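Staniforth Household Robotics Challenge

The Staniforth Household Robotics Challenge is an annual student competition in which school and college teams program a robot arm to carry out ordinary household jobs. It is held each September in Sollville and is open to students in their final two years of secondary school and their first year of college. The challenge was founded by Denise Stockdale, a technology teacher, and is named after the Staniforth learning centre, where the first meeting took place.

Format

Teams of up to five students enter one of three divisions: kitchen, workshop or laundry. The laundry division is the largest. Its tasks centre on handling clothing and other cloth on soft furniture, where the surface gives under pressure and the fabric seldom lies the same way twice.
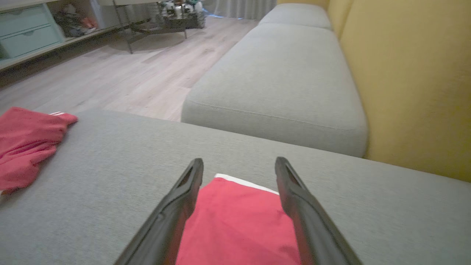
Each team is allowed eight attempts at a task, and the best three count toward its score. Judges award marks for grasping, placement and care of the fabric. A team loses marks if an operator touches the arm during an attempt. The colour and type of garment are kept from the teams until the morning of the event.

Preparation

Entrants spend most of the school year recording practice runs by remote control and using them to train their software. Under rules drafted by Joanne Lightfoot, practice must include work in furnished rooms as well as on a bench.
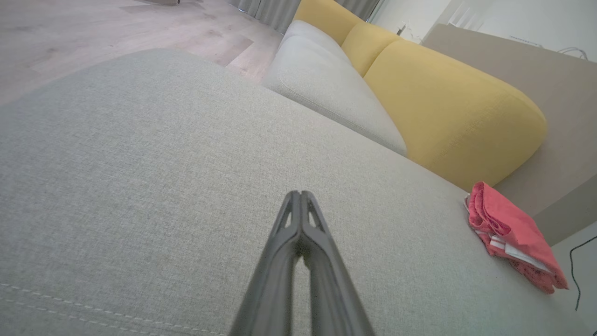
Every team also submits a logbook, which is marked separately by a panel chaired by Darren Rowbotham. The logbook prize was introduced at the request of teachers who wanted written work to be recognized alongside the runs.

Notable teams

Flurkska, a college club coached by Tracey Furnival, has won the laundry division three times. Its control program, Dultance, was later shared with other entrants. The most recent challenge drew 201 students.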